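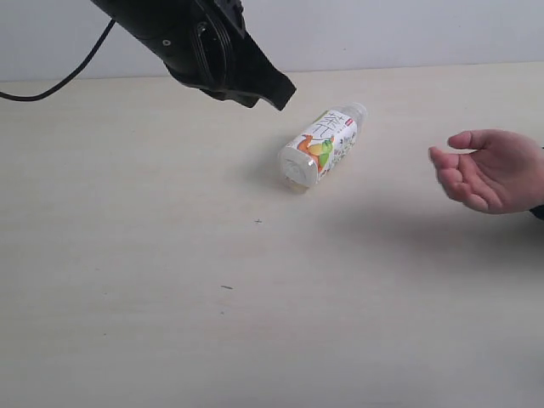

Plastic bottle on the tabletop.

Section 7: Setting up a collaboration event on a private shard

This section covers loading, scheduling and closing a collaboration event on a private Stavodow shard. It applies to server build 1594 and later. For public shards, event dates are controlled by the publisher and none of the settings in this section are available.

The steps use the Brarside crossover event as loaded from the standard event pack. Other packs follow the same order, but quest and vendor names differ.

Before you start

You need an account with the Shard Owner or Event Manager role. The shard must have no other collaboration event in the Active or Cooldown state. Seasonal events do not count toward this limit.

Download the event pack from the Kullix launcher, under Tools > Server Content. The pack is listed as "Brarside Crossover, rev. 41". Earlier revisions load, but their reward table is missing the mount whistle.

CAUTION: Back up the character database before installing any event pack. Installation adds columns to the inventory table, and removing the pack later does not take them out.

Installing the pack

1. Announce the downtime in the shard message field and wait for players to log out.
2. Stop the shard from the Control tab. The status line must read Stopped. Do not install while it reads Stopping.
3. Copy the pack file into the events folder of the shard directory. Do not unpack it.
4. Open the Content tab and select Rescan.
5. Select the pack in the list and choose Install.
6. When the status changes to Installed, start the shard.

Note: If the pack is not listed after a rescan, check that the file name has not been changed by the browser. A number in parentheses at the end of the name will cause the scan to skip it.

Scheduling

1. Open Events > Collaboration > New.
2. Choose the installed pack.
3. Enter the start and end times. All times are server time.
4. Set the minimum character level. The default is 7.
5. Set Cooldown, in days. During cooldown the quests are closed but the vendor still accepts event tokens.
6. Select Save, then Arm.

An event that is saved but not armed will not start. The calendar shows unarmed events in gray.

Checking the event in game

Log in with a test character that meets the minimum level. Go to the harbor square and speak to Kaneko, who gives the opening quest. If the quest marker does not appear, confirm that the character has finished the harbor introduction.

Complete the opening quest and confirm that tokens appear in the Event tab of the inventory, not in the main bag. Tokens in the main bag cannot be spent and point to an incomplete installation. Repeat the installation from step 2.

Error 1286

This error means that two event packs claim the same vendor slot. Open the Content tab, select the older pack and choose Disable. Restart the shard. Player progress in the disabled event is kept.

Closing early

Select the event in the calendar and choose End Now. The cooldown period begins at once. To skip the cooldown, set it to 0 before ending the event.

CAUTION: With the cooldown set to 0, unspent tokens are deleted when the event ends. They can be recovered only from a backup.

Section revised 7/22/22. Text: Sosina Weldu. Technical check: Akihiko Iwasaki.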